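Cómo cuidar una encimera blanca

Las superficies blancas lo enseñan todo: café, cúrcuma, tinta. Casi todo se quita si se actúa pronto.

Para la limpieza diaria basta agua templada con unas gotas de jabón neutro y una bayeta suave. Aclare y seque siempre; la cal deja velo.

Manchas amarillas: pasta de bicarbonato y agua, 30 minutos de reposo y aclarado. No frote con estropajo verde — raya y la suciedad se agarra después.

Marcas de goma o de metal: goma de borrar blanca, sin apretar.

Si la superficie lleva sellador, renuévelo cada 6 meses y no apoye cazos calientes a más de 100 grados sin salvamanteles.

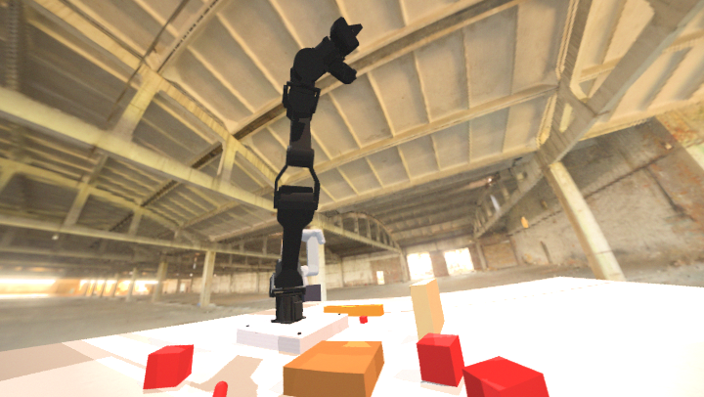
Brazo negro sobre una mesa blanca, en una nave industrial.

Para arañazos finos, lija al agua de grano 1000, siempre mojada, y solo en piezas macizas. Pruebe antes en una esquina.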